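Potholes and worn lane markings on Patlow Road, who do I report them to?

Posted by hedgerow491 in Roads and Transport, February

The stretch of Patlow Road between the Van Loon garage and the Zaltville turn has lost most of its centre line over the winter. There are also two deep potholes on the inside of the bend. I rang the town office and was told it was a county road. The county line told me to try the town. Does anyone know who looks after it, and is there any point asking for the line to be repainted before spring?
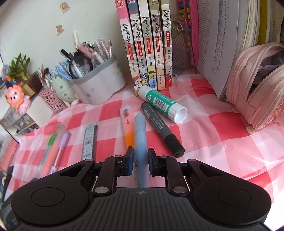 Can I claim for a tyre if I hit one of the potholes before it gets mended?

You can claim, but you will need the receipt, the spot where it happened and the time of day. Claims are usually turned down if the hole had not been reported before, so get it on record first.

Everaldo Mendonça
The road changes hands at the bridge. From the garage to the bridge it belongs to the town, and from the bridge to the Zaltville turn it is county. The bend is on the county side, so the potholes go to them. Use the online form and not the phone line, as the form gives you a reference number. Put the nearest marker post in the location box, or say how many metres it is from the bridge. I reported a sunken drain there last year, roughly 300 metres past the bridge, and it was filled in nine days.

The centre line is a separate job. Paint needs a dry surface and a bit of warmth, so they leave it until April at the earliest. You can still ask now – the list for the year is drawn up at the end of winter. The notice about it was in the Pirel parish newsletter, on the page with the bin dates.
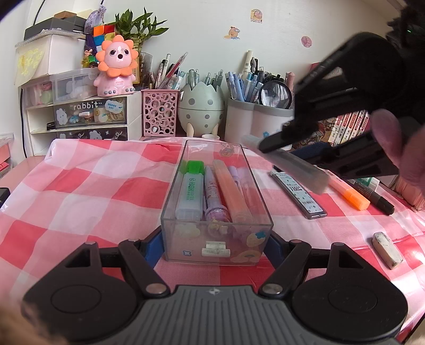 Vol. 2, page 100

The notice says requests for line painting should be sent in writing, with the road name and the two nearest junctions. It doesn't give a closing date. If you want cat's eyes replaced as well, put that in the same letter.

pirel_dave
just ring them again, different person every time. I got through at 8.30 in the morning and they took the details no bother

marrowfat
Same bend nearly had my wing mirror off last month. People coming the other way drift over because they can't see the middle of the road. I have filled in the form for the bigger hole – the more of us who do it the better. Not sure about the bridge being the boundary, I always thought it was the layby.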